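Two names for the same shelf

Print this post | E-mail this post

When I started at Bramwell, the location codes in our warehouse were already older than most of the people using them. Row A was next to row F. Row C did not exist, it was taken away to make space for the packing bench, and its shelves went to the back wall, where they kept their C labels. A person who worked there a long time knew all this without thinking. The software did not know it, and every morning it sent the pickers on a walk that made no sense.

I want to write down how we renamed 464 locations in the spring, because I looked for such a story before we began and I found only brochures.

We use a warehouse management system called Pivar. I have no complaint about it. It does what you tell it, and we had been telling it wrong things. In Pivar each location has a code and also a walking sequence, which is a separate number. When the system was installed, the sequence was filled in automatically from the alphabet. So for the computer A comes before B and B before C, and the picker goes from the front door to the back wall and then returns to the front again for D.

My first idea was to correct only the sequence numbers and to leave the labels alone. Joanne Clegg, who was the shift leader then, asked me how a new person would find C-04 if it stands between H and J. I had no good answer. We decided to change both.
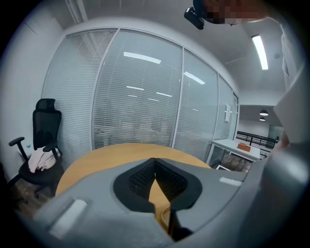
The round table, with the black office chair to its left.

The new code has four parts: zone, aisle, bay, level. I wanted to write the level as a letter and the bay as a number, so that two numbers never stand beside each other. This was the best decision of the project, I think. Before, a code like 11-1 and a code like 1-11 were both possible, and through the phone they sound very similar. We also left out the letters I and O. In my own language these letters are not a problem when you say them, but on a printed label they are a problem in any language.

For the aisles we left gaps. They go 10, 20, 30, and if somebody one day puts a rack in the middle it can be 25. Joanne was not happy with this at first, she said that people would ask where aisle 11 is. They did ask. They stopped after 2 weeks.

The difficult part was the stock. Pivar allows you to rename a location only when it is empty. If there is stock in it, you must make a new location and move the goods there, at least on paper, and each move writes a line in the history. I did not want to do this by hand. There is an import file for moves, but it takes at most 700 lines, and it stops at the first error without telling you which line it was. I learned to cut the file in small pieces, one aisle in each piece. It is slower, but when it fails you know where to look.
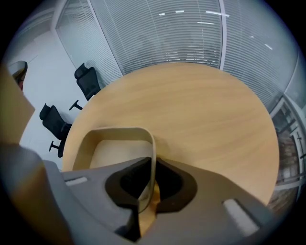

by Lorna Ambrosio | July | filed under Warehouse notes

We made the change over 7 evenings, after the last truck. One zone each evening. The old label stayed on the beam and the new one was put to the right of it, in yellow. I had planned to take the old labels off immediately. I am glad that I did not do it, because open orders printed in the afternoon still carried the old codes, and the morning shift needed to read them.

There were mistakes. In the zone for small parts I had prepared the list from a drawing and did not walk there with the drawing in my hand. The drawing showed a shelf with five levels. The real shelf had six - somebody had added one, and stored there a whole range of hinges from Barusia under the code of the level below. For the system they were in one place, and the pickers simply knew to look a little higher. I found it at nine in the evening and I went home angry with myself.

My advice from this is very plain: walk first, with paper, and write what you see. Do not ask anyone what is there. People tell you what should be there.

Another thing I did not expect was the replenishment rules. They are connected to the location and do not follow the article when it moves. For three days nothing was refilled in the fast zone and I did not understand why. The minimum quantities had stayed with the old codes, which were now closed. If you use a different system, for example Leltine, perhaps it works in another way, but please check it before and not after.

Is it better now? The walk is shorter, this I can see on the pick lists. New people need less help to find things. The experienced pickers were slower for a while, and one of them still says "the old C" when he speaks about the back wall. I also say it sometimes.

The old labels are still on the beams in the cold room. I will take them off when I find the good scraper.

Recent posts
- Why our cycle counts are now in the morning
- A label printer and its small problems
- Pallet or half pallet: who decides?
- Notes from my first stocktaking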